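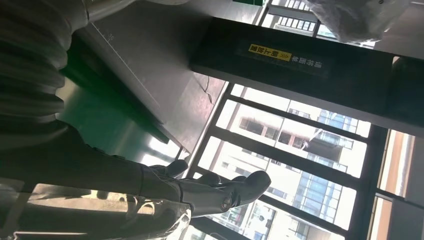

パンはどうしてふくらむの?

パン生地の中で、イースト(酵母)というとても小さな生きものが糖を食べて、二酸化炭素というガスを出すからです。そのガスが生地の中にとじこめられて、たくさんのあわになり、生地を内がわからおし広げます。

食パンをちぎって、切り口をよーく見てみましょう。小さなあながいっぱい! 丸いあな、細長いあな、となりとくっついて大きくなったあな。あのあなは、ぜんぶガスがいた部屋のあとなんです。朝ごはんのパンがあんなにふわふわなのは、空気やガスのあったすきまをいっしょに食べているようなものなんですね。

イーストって、どんな生きもの?

イーストは日本語で「酵母」といいます。きのこやかびと同じ「菌類」のなかまです。「えっ、かびのなかまを食べているの?」とびっくりした人もいるかもしれませんね。だいじょうぶ、パンに使うイーストは、人が大昔から食べものづくりに使ってきた酵母です。

ひとつひとつはあまりに小さくて、目では見えません。けんびきょうでのぞくと、丸やたまごのような形をしています。ふえかたもおもしろいんですよ。体の横からぷくっと小さな芽のようなものが出てきて、それが育って、新しい酵母になるんです!

スーパーで売っている「ドライイースト」は、薄茶色のさらさらしたつぶです。かわいていて、まるで砂のよう。でも、死んでいるわけではありません。水が少ないあいだはじっと休んでいて、水分をもらうとまた動きだします。すごい生命力ですよね。

イーストのごはんは糖

イーストが大すきなのは、あまい糖です。レシピに砂糖が入っていれば、それを食べます。では、砂糖の入っていないパンはふくらまないのでしょうか。フランスパンの生地には、ふつう砂糖が入りません。それでもちゃんとふくらみます。

ひみつは小麦粉にあります。小麦粉の大部分は「でんぷん」です。でんぷんは、糖がくさりのように長くつながったもの。小麦粉の中には、このくさりを短く切る「酵素」というはたらきものがいて、水がくわわると仕事をはじめます。切れて小さくなった糖を、イーストが食べるというわけです。

糖を食べたイーストは、二酸化炭素とアルコールを出します。これを「発酵」といいます。二酸化炭素は、サイダーのシュワシュワと同じガスです。アルコールのほうは、焼いているあいだにほとんどが飛んでいきます。パン生地のふたを開けたとき、つんとしたような、あまいような、ふしぎなにおいがしたら、それは発酵のにおいです。

ガスをつかまえるゴムのあみ

さて、ガスが出るだけでは、パンはふくらみません。水に砂糖とイーストを入れても、あわは上にのぼって、ぷちぷちと消えてしまいますよね。どうして生地の中のガスはにげないのでしょう?

ここで出てくるのが「グルテン」です! 小麦粉にはたんぱく質がふくまれていて、水をくわえてこねると、たんぱく質どうしがつながり、のびちぢみするあみのようなものができます。これがグルテンです。

ガムをふくらませるところを思いうかべてください。よくかんだガムは、うすーくのびて、息をとじこめてくれます。グルテンのあみも、生地の中でガスのつぶをつつんで、風船のようにのびていきます。だからパンづくりでは、生地をしっかりこねるんです。

こねはじめの生地は、べたべた、ぼそぼそ。指にくっついて、いやになっちゃうかもしれません。それでもこねつづけると、だんだんつるんとしてきます。小さくちぎって両手でそっと引っぱり、むこうがすけるくらいうすくのびたら、いい生地のしるしです。

お米の粉には、グルテンのもとになるたんぱく質がありません。米粉だけでパンをつくるときは、ねばりのある材料をまぜたり、つくりかたを変えたりして、ガスがにげないようにくふうしています。

パン屋さんに聞いてみました

パンの店「コズマ」で生地をつくっているギラン・ナスティオンさんに、話を聞きました。

「うちの丸パンは、生地を2回ふくらませます。1回目はこねたあと、大きなかたまりのままで。それからガスをぬいて、切り分けて丸めて、もう1回です」

せっかくふくらんだのに、ガスをぬいちゃうの? もったいない!

「みんなそう言うんですよ。でもね、大きすぎるあわを小さく分けてやると、きめのそろったパンになるんです。それに生地をさわると、イーストが新しい糖に出会えるので、また元気にガスを出してくれます」

コズマでいちばん大きな丸パンは、生地ひとつが166グラム。190度のオーブンで19分焼くそうです。小さいパンなら、もっと早く焼けます。

「2月の朝はむずかしいです。粉も水も冷たくて、生地がなかなかふくらまない。そういう日は水を少しあたためて使います。時計より、生地の顔を見ますね」

生地の顔! ナスティオンさんは、粉をつけた指を生地にぷすっとさして、ふくらみぐあいをたしかめます。指をぬいたあと、あながそのまま残っていたら、ちょうどいいころあい。すぐにもどってふさがるなら、もう少し待ちます。反対に、生地ぜんたいがしゅーっとしぼんでしまったら、待ちすぎです。

あついのも寒いのも、ほどほどに

イーストは、ぽかぽかとあたたかいところでよくはたらきます。冷蔵庫の中では、とてもゆっくり。この性質を利用して、夜のうちに生地を冷蔵庫でじっくり発酵させ、朝に焼く人もいます。寝ているあいだに生地が育つなんて、なんだかうれしいですね。

では、もっとあつくすれば、もっと早くふくらむのでしょうか。ざんねん、熱いお湯をかけると、イーストは死んでしまいます。

塩も大切な材料です。塩は生地をひきしめ、味をよくしてくれますが、入れすぎるとイーストの元気がなくなります。レシピの量をきちんとはかるのには、こんなわけもあるんですよ。

オーブンの中の大さわぎ

いよいよオーブンへ! 生地があたたまると、イーストは最後にもうひとがんばりして、ガスをどんどん出します。もともとあったガスも、熱でふくらみます。生地の中の水やアルコールも気体になって、あわをおし広げます。だから、オーブンに入れてしばらくすると、パンはぐんと大きくなります。

やがて温度が上がりきると、イーストのはたらきは止まります。グルテンは熱でかたまり、でんぷんは水をすってやわらかくなり、あわのまわりのかべができあがります。もうオーブンから出しても、ぺしゃんこにはなりません。

外がわはもっと熱くなるので、こんがり茶色になります。あのたまらなくいいにおいは、糖とたんぱく質のもとになるものが、熱で反応して生まれます。

家でためしてみよう:風船ふくらまし

用意するもの
小さめのペットボトル、風船、ドライイースト小さじ1、砂糖小さじ2、ぬるま湯

やりかた
ペットボトルに砂糖とイーストを入れます。おふろくらいのぬるま湯を、ボトルの3分の1まで注ぎます。軽くゆらしてまぜたら、口に風船をかぶせて、あたたかい部屋に置きましょう。

しばらくすると水の上にあわがたまり、風船がむくむくと立ちあがってきます。うまくいったら、砂糖を入れないボトルや、冷たい水を入れたボトルもつくって、ならべてくらべてみてください。どれがいちばん大きくなるか、先に予想をノートに書いておくと楽しいですよ!

実験のときは、おうちの人といっしょにやりましょう。ボトルにかたいふたをするのは、ぜったいにやめてください。ガスがたまって、はれつすることがあります。実験に使った水は飲まずに流しにすてて、ボトルと手をよくあらいましょう。

ことばのメモ

酵母:菌類のなかま。糖を食べて二酸化炭素とアルコールを出す。
発酵:小さな生きもののはたらきで、食べものなどが人の役に立つものに変わること。ヨーグルトやみそも発酵でできる。
グルテン:小麦粉と水をこねるとできる、のびちぢみするあみのようなもの。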